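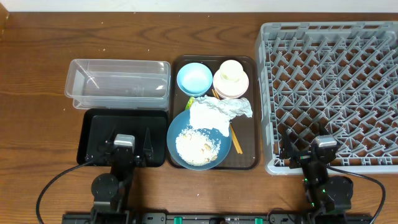
# Lasst die Tabletts in Ruhe

Ich weiß, Tabletts gelten als Altherrenkram. Man denkt an Kännchenkaffee auf der Terrasse, an Krankenhaus, an Tante Soundso mit dem Sherry. Als ich neulich in der Runde erzählt habe, dass bei mir nach dem Essen alles erst mal auf ein Tablett kommt, bevor es in die Nähe der Spüle darf, hat Dwayne Abernathy gelacht und gefragt, ob ich auch Spitzendeckchen habe. Habe ich nicht! Aber ich finde trotzdem, dass das Tablett das am meisten unterschätzte Ding in der ganzen Küche ist, und ich werde das jetzt verteidigen.

Meine These: Wir räumen alle zu früh auf. Kaum ist der letzte Bissen unten, springt jemand auf, trägt zwei Schüsseln weg, kommt zurück, holt einen Becher, geht wieder (und quatscht dabei natürlich in jedes Gespräch rein). Das ist kein Aufräumen, das ist Unruhe. Ein Tablett dagegen steht da und wartet. Schüssel drauf, Becher drauf, weiterreden. Irgendwann steht einer auf und nimmt alles auf einmal mit.

Divya Ramasamy sieht das komplett anders. Sie sagt, ein Tablett sei bloß ein zweiter Tisch, auf dem sich das Zeug stapelt, und wer einen Tisch hat, brauche keinen zweiten. Wir haben uns darüber an einem Montag so lange gestritten, dass am Ende das Geschirr immer noch dastand — was sie für einen Punkt auf ihrer Seite hielt. Ich nicht. Das Geschirr stand ja ordentlich.

Wo ich ihr recht geben muss: bei den Krümeln. Was auf dem Tisch landet, Reis, Nüsse, der ganze Kleinkram, das ist die eigentliche Arbeit. Reis ist überhaupt das Schlimmste. Rohe Körner springen in jede Ritze, und noch im März findet man welche, die irgendwann im Herbst heruntergefallen sein müssen.

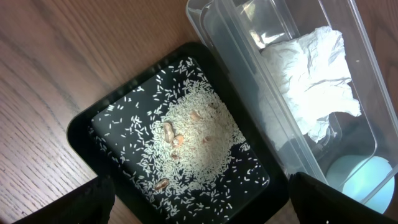 Und deshalb bin ich für Tabletts mit Rand, und zwar mit einem richtigen. Diese schicken flachen Bretter, auf denen man im Café sein Stück Kuchen kriegt, sind für mich gar keine Tabletts, da rutscht ja beim ersten schiefen Schritt alles runter. Schwarz oder dunkel darf es gern sein, da sehe ich helle Krümel sofort. Tassanee Kaewkla schwört auf weiße, weil die freundlicher aussehen. Mag sein, aber auf einem weißen Tablett kann man ein Reiskorn suchen, bis man alt wird.

Was mich an der ganzen Debatte wundert, ist ja, wie viel Geld die Leute für andere Sachen ausgeben. Auf der Haushaltsmesse in Fascombe habe ich am Stand von Chettiar ein Abtropfsystem gesehen, modular, erweiterbar, für 556 Euro. Fünfhundertsechsundfünfzig! Dafür, dass Teller schräg stehen! Mein schlichtes Tablett hat 10 Euro gekostet, und ich benutze es jeden Tag.

Nichts gegen Abtropfgestelle übrigens, ich liebe die. Aber bitte große, aus Kunststoff, mit vielen Zinken und ohne Philosophie. So ein Gestell darf ruhig hässlich sein und den halben Tisch belegen. Dinesh Kurup räumt seins nach jedem Abwasch in den Schrank, damit die Küche »ruhig« wirkt, und holt es zwei Stunden später wieder raus. Ich würde wahnsinnig werden.

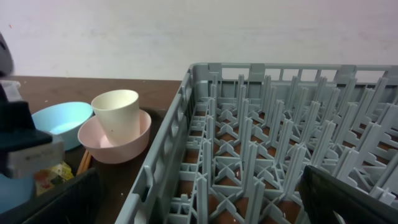 *Das graue Gestell, daneben zwei Schüsseln und ein Becher.*

Shobha Amin meinte neulich, bei mir sehe es immer aus, als würde gleich jemand essen oder als hätte gerade jemand gegessen. Ich habe das als Kompliment genommen. Eine Küche, in der eine hellblaue Schüssel herumsteht, ist mir zehnmal lieber als eine, in der man sich nicht traut, einen Becher abzustellen. Und wem das zu viel ist, der kann ja ein Tablett drunterschieben.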